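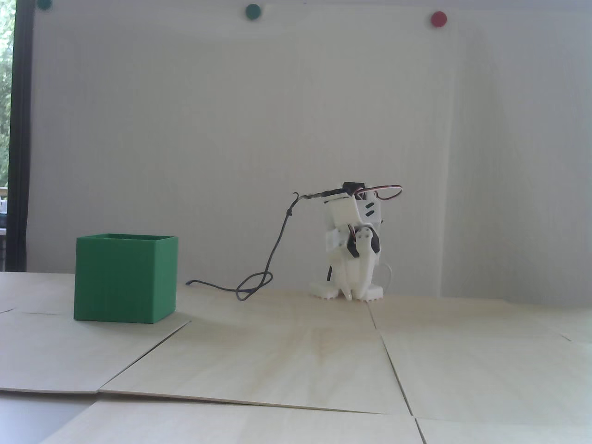
Fluklow panels in front of a white wall.

Fluklow 11 Square-Edge Plywood Panel

Fluklow 11 is an unfinished plywood panel for dry indoor surfaces: bench tops, low platforms, shelving decks and display floors. It is supplied square and sanded on both faces. Each panel measures 377 mm on a side and 11 mm thick. Panels are packed 4 to a carton, and cartons are not split.

The edges are straight cut with no tongue, groove or bevel. Panels are placed side by side on a flat base and can be lifted one at a time. For a fixed surface, use screws or a full spread of wood glue. The panel is not rated to span open joists or to carry a load across a gap without a base under it.

Specification

Type: plywood, indoor use
Panel size: 377 x 377 mm
Thickness: 11 mm
Edge: square, unsealed
Faces: sanded, unfinished
Carton: 4 panels
Order code: FK-74

Base

The base must be dry, clean and flat. Old paint may stay in place if it is sound. Remove loose flakes, nail heads and glue ridges before laying. A high spot under one corner will cause the panel to rock, and screwing it down hard will move the problem to the next corner. Sand the high spot or lay Floton underlay beneath the whole area. Do not use strips of underlay only at the joints.

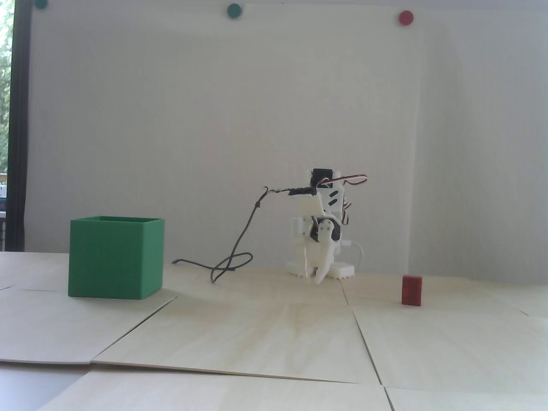 Leave the opened cartons flat in the room overnight before fixing. Do not lean single panels against a wall during this time. Panels stored in a cold garage or van should be given a second night.

Start from the edge that will be seen most and work back. Butt the panels together by hand and do not drive them tight with a mallet. Leave a gap at any wall or fixed post. Cut panels go to the back or the side, with the factory edge facing the next full panel.

Cutting and drilling

Use a fine-tooth blade. With a circular saw, place the better face down; with a table saw, place it up. Tape on the cut line reduces splinters on cross-grain cuts. Drill pilot holes for every screw and keep screws away from the corners. Countersink lightly. The outer ply is thin and will break through if the bit is run too deep.

Finish

Unfinished panels take up oil, ink and coffee. Clear water-based finish changes the color least. Oil finishes give a more yellow tone. Coat both faces and all edges of any panel that will be laid loose. A panel coated on one face only may cup. Test on an offcut, as shade differs between batches.

Supply

Made for Smits and shipped from the Somcombe warehouse. Orders received before 11 a.m. leave the same working day. Opened cartons cannot be returned.

Comments (3)

benchtop_rebuild
Squares were true across both cartons. One had a small filled patch on the back face, which I put underneath.

plyandpaste
Is the FK-74 sold with a sealed edge? I can only find the unsealed one.

halfsheet
Oiled one side and left it on the porch. It cupped. The page does say so.

Smits Panel Supply, Somcombe | Contact | Copyright Smits. All rights reserved. | Back to top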